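To: Regional Settlement Services list
Subject: Re: Work permit renewals and the Fahy intake office

Members are advised that the Fahy office will accept renewal files by mail only, beginning in October. Files already submitted in person at Clivside remain valid and need not be sent again.

On an earlier question from the Fekska office:

> Our clients ask whether a spouse's open permit must be renewed
> at the same time as the main permit. We have 30 such families
> and would like one answer for all of them.

The two permits are separate. Each requires its own form and its own fee of $200. Where both expire in the same month, offices should mail them in one envelope with a single cover letter.

Language test results should be attached as copies. Originals will not be returned.

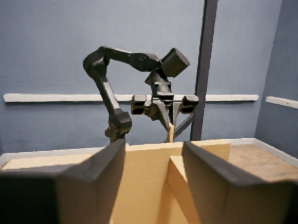

Boto replied that its clients had been told to send originals last spring, and asked whether those could be recovered. Requests of this kind should go to the Clivside records desk, with the file number in the subject line.

Settlement Programs Office, Clivside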